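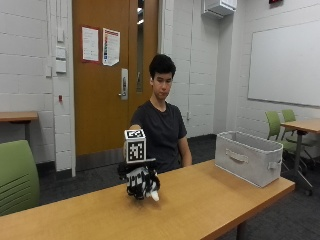 Four weeks with the glove

So Karkix wants the packing arms running by July, and before that somebody has to show them how a hand does the job. At our place that means a glove with a marker cube on the back, a table and a grey fabric bin. I did 32 goes on my first morning and my wrist knew all about it!

Gönül Aydoğan, who runs our shift, says we'll all be moved to checking and fixing. Fine by me, I never loved packing - but checking pays the same, and I've asked twice whether it stays that way. Natnael Jemal reckons we should get it in writing. I'm with him. More once I hear back from upstairs.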